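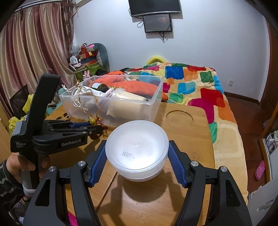 NOTA DE PRENSA

Umomell presenta Enda, un servicio para vaciar la mesita de cama sin tirar nada (todavía)

La firma de orden doméstico se ocupa por fin de los tarros, las bolsitas y los demás inquilinos del dormitorio

Umomell, empresa dedicada al orden en viviendas pequeñas, lanza Enda, un servicio a domicilio para quien duerme rodeado de cosas que iba a guardar el mes pasado. Consiste en una visita, una caja transparente y una conversación seria sobre cuántas cremas caben en una vida. La caja se queda en la casa. La conversación, según la experiencia del equipo, también.

El servicio nace de una encuesta que la compañía hizo en mayo entre 3522 clientes, a los que pidió que enumerasen lo que había en ese momento a un brazo de distancia de su cama. Las respuestas más repetidas fueron los tarros de cosmética, los cables, las bolsas de tela con cordón y, en una categoría que hubo que crear sobre la marcha, «cosas dentro de otras cosas».

«Esperábamos libros», admite Halima Sang, directora de Umomell. «Alguno había. Casi siempre debajo de un tarro».

La superficie que más preocupa a la firma es la mesita de cama, ese tablero de madera clara con un hueco redondo. Se compra para desayunar como en las películas y suele terminar de almacén. Enda empieza justo ahí: se acerca la caja abierta a la mesita y se decide pieza por pieza, con la colcha como público. Si es una colcha de retales de muchos colores, mejor; anima bastante y disimula lo que todavía no tiene sitio.

La caja es transparente a propósito. En las primeras pruebas se usaron cajas opacas y los participantes quedaron encantados, hasta que necesitaron algo. Con el plástico transparente, la bolsita de terciopelo rojo con cordón dorado se encuentra a la primera, aunque siga sin saberse qué se guardó en ella.

Los tarros merecen capítulo propio. La recomendación es apilarlos únicamente si el de abajo es más ancho que el de arriba, norma que todo el mundo conoce y que casi ninguna mesita respeta. Los de crema van de pie y con la tapa bien cerrada. Las botellas de vidrio pueden ir tumbadas sobre un paño grueso, siempre que estén igual de bien cerradas y que el paño no sea el bueno.
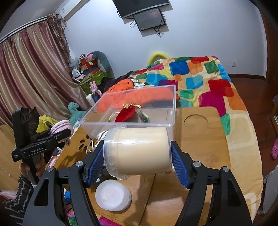

Cómo funciona la visita

Una persona del equipo acude al domicilio y trabaja con el cliente durante una mañana o una tarde. No trae etiquetadora. Cyril Bainbridge, responsable de formación, la retiró del maletín cuando comprobó que los clientes dedicaban la sesión entera a elegir el tipo de letra.

El orden de trabajo es siempre el mismo:

Primero, lo redondo. Tarros, botes y todo lo que pueda rodar bajo la cama.

Después, lo blando. Paños, bolsas de tela y prendas que alguien dejó «un momento». Van al fondo o haciendo de almohadilla.

Al final, lo que no se sabe qué es. Tiene derecho a un rincón de la caja durante 7 semanas. Pasado ese plazo, el cliente recibe una llamada amable.

El zapato suelto junto a la pared queda fuera del servicio. Umomell reconoce sus límites.

Atieno Makokha, que coordina las visitas, pide además que no se ordene la habitación antes de que llegue el equipo. «Lo hacen todos», lamenta. «Lo meten en el armario y luego nos ofrecen café muy lejos del armario».

Disponibilidad y precio

Enda puede reservarse desde hoy. La primera tirada es de unas 3000 cajas, que se entregan vacías, estado que la empresa aconseja fotografiar para el recuerdo. Cada caja adicional cuesta 8 euros. Los clientes que pidan más de dos recibirán un correo de Cyril Bainbridge en el que se les preguntará, con tacto, si el problema son las cajas.

Sobre Umomell

Umomell asesora a particulares en el orden de dormitorios, cocinas y ese cajón. Sus oficinas, por decisión unánime de la plantilla, no admiten visitas.

Contacto para medios

Godfrey Kinyua, departamento de comunicación de Umomell. Hay imágenes y entrevistas disponibles previa solicitud. Se ruega no enviar muestras de crema.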